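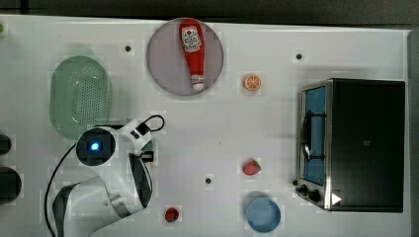
Section 5: Laying out the kitchen

These pages cover the first proper use of your Grisitz play kitchen set, once the packaging has been dealt with and the box has been claimed as a boat. If you have not yet unpacked, go back to Section 2. If you have lost Section 2, it was the sheet folded round the plate.

You will need a table, a damp cloth and 19 minutes. The cook may be any age from three upwards. Cooks under three should be kept away from the small food, which they will treat as food.

Before you start

Choose a flat table at a height the cook can reach without climbing. A pale top is best for finding things on, though it will show every smudge, and you will be asked to admire some of them. Wipe it down and let it dry.

CAUTION: The toaster oven is a toy and does not heat. Keep it well away from any oven that does. Children are logical creatures and will not see why one may be opened and the other may not.

Setting out

1. Put the toaster oven down first, on one side of the table. It takes up more room than everything else and has a way of ending up on top of whatever was there before it. Leave space in front of the door for it to open fully.

2. Put the round plate towards the back, near the middle. Plates at the front edge become hats, or floor.

3. Place the colander on the other side of the plate from the oven. It should sit flat on its base. If it rocks, look underneath for a strawberry.

4. Set the blue bowl near the front, where the cook can get at it. This is the bowl that will be used for everything, whatever you had in mind for the others.

5. Add the ketchup bottle. It can stand, or it can lie across the plate as though dinner has gone badly. The cap is for show. It does not unscrew, and no amount of determination has so far produced ketchup.

6. Scatter the orange slice, the strawberry and the small red piece over what space is left. There is no correct arrangement. We did print one in the first edition, and we received letters.

NOTE: The small red piece is listed in the parts sheet as a tomato. Many households have decided it is a cherry. Both are covered by the guarantee.

Filling the small green cup

The cup is for loose food: the pale yellow pieces, chiefly, which serve as pasta on most days and as chips when there are guests.

7. Stand the cup on the table in front of the colander, with a hand's width clear on either side.

8. Drop the yellow pieces in one at a time. Pouring is quicker, but you will spend the time you saved under the table.

9. Stop while there is still a gap in the middle. A cup filled to the rim cannot be carried by anyone who is also singing.

10. To take a piece out again, reach straight down and pinch it against the inside wall of the cup. Coming in from the side tips the cup over. So does sneezing.

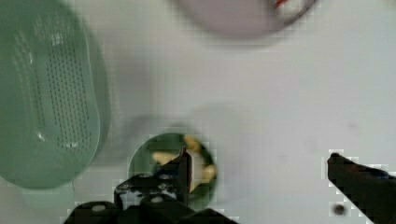

Fig. 2. The small cup with yellow pieces inside, colander alongside.

NOTE: Some sets were supplied with yellow pieces of a slightly different shade. They are the same part (number 332) and taste equally of nothing. Please don't write to check.

Draining

11. Tip the contents of the cup into the colander, holding the cup low.

12. Shake gently. The holes are too small for any of the food to pass through, so whatever goes in should still be there when you have finished. If it is not, the shaking was not gentle.

13. Announce that it is ready. This step is optional for adults and compulsory for everyone else.

CAUTION: If you play with real water, do it over a sink or a tray, and keep the toaster oven out of it altogether. The oven has card backing behind the door, and wet card does not come back.

Using the toaster oven

14. Open the door by its top edge. Do not lean on it when it is down. It is a door, and was never tested as a shelf, a step or a seat for a bear.

15. Put in one item. Two will fit. Three will fit and then not come out.

16. Close the door and wait for as long as the cook says. Queries about the cooking time should be addressed to the cook, who will change it.

17. Remove the food and serve it on the plate. Eat noisily, without putting anything in your mouth.

Clearing away

18. Check the oven before you check anything else. Missing pieces are nearly always in there.

19. Put the small food in the cup, the cup in the bowl and the bowl in the colander. Lay the bottle on top. The plate goes flat at the bottom of the storage bag, and the oven travels by itself.

20. Wipe all the plastic parts with warm water and a drop of washing-up liquid. Dry the colander with a cloth, then shake it, then dry whatever you have just shaken it over.

Do not put any part in the dishwasher. The label on the ketchup bottle will come off and block the filter, and you will have to explain to a plumber what it says.

Extra parts

The Womudier food pack and the Bastitz tea set are both the right size for this kitchen. The Wojcik pan is a little too wide for the oven door. It can be made to go in once.

To order spare food, quote the part number from the sheet and say how many you need, then add a couple. Allow two weeks for delivery. The original will be found behind the sofa on the day the new one arrives.

Grisitz play kitchen guide, revised February 2020. Section 6 covers the shop counter and the till.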